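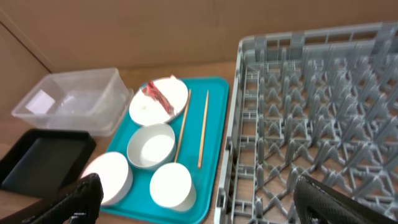

A tray set with white dishes and a pair of chopsticks.

Tralcombe's handwashing stations are staying put!

Great news to start the fall. The county health office has confirmed that the outdoor handwashing stations put up in Tralcombe during the spring norovirus outbreak will stay open through the winter, and that six more are on the way. If you were here in April you'll remember what that month was like. Two of our schools shut for a week, the bus company was running half its routes, and the waiting room at the Elta Street clinic was so full that people were being checked in from the parking lot.

We have come such a long way from that. The clinic has not logged a new cluster since early summer, and the number of people calling the nurse line with stomach trouble is back to what it was before the outbreak began. A lot of that is down to plain soap and water (hand gel does very little against norovirus, which still surprises people), and to the many families who kept sick kids home even when it meant losing a day's pay.

The new stations will go in at the Kozan bus depot, the north gate of the market, both elementary schools, the ball fields and the ferry landing. The ones at the schools have a lower basin so the youngest children can reach without being lifted, and we are so pleased about that, as it was the thing parents asked for most at the spring meeting. All of them run off a foot pedal. The pedals on the first batch were stiff, we know! The county has switched to a softer spring and will be swapping out the old ones as it goes.

Money for the work comes from the regional outbreak fund, with a second grant from the Genport Health Trust that pays for soap, paper towels and a part-time cleaner through next spring. The Genport grant also covers 200 home care kits, and these are ready now. Each kit has oral rehydration packets, a digital thermometer, disposable gloves, a measuring jug and a printed sheet on how to clean up after someone has been sick. You can pick one up from the clinic front desk any weekday between nine and four. One per household, please, and you don't need to be a registered patient. If you can't get to the clinic, call the desk and they'll put one on the Friday delivery van.

A word on the cleaning sheet, which has been rewritten. The old version told people to use "a strong bleach mix" and left it there, and we had plenty of calls from readers who wanted to know how strong. The new one gives the amounts in cups and spoons, in large type, and comes in four languages. It also covers carpets and car seats, where bleach is no use to anyone. Please throw the old sheet away if it is still on your fridge.

The vomiting and diarrhea usually pass in a day or three, but people can still spread the virus after they feel fine, so the clinic's advice hasn't changed. Stay home for two full days after the last symptoms. Don't cook for other people during that time. Wash bedding and towels on the hottest setting they can take. For babies, older relatives and anyone who can't keep fluids down, call the nurse line early and don't wait to see how the night goes.

The clinic is also starting a sign-up for text alerts, so that if cases climb again you'll hear about it the same day and not from a note in a school bag. The system was tried out over the summer with 200 households on the east side of town, and it worked well apart from one alert that went out at five in the morning (sorry, east side). Texts will now only be sent between eight and eight. To join, fill in the short form at the clinic desk or the library. It's free, and you can drop out whenever you like by texting back STOP.

There's an open evening on all of this at the Tralcombe library on 3rd September, starting at half past six. Nurses from the clinic will be there to answer questions, the new pedal will be set up for people to try, and there'll be a table of kits to take home. Kids are very welcome. The glow powder demonstration is back too, the one where you wash your hands and then find out under the purple lamp how much you missed. Last time the line went out the door!

Parking is behind the library, entrance on Mill Road. The front lot is closed for resurfacing.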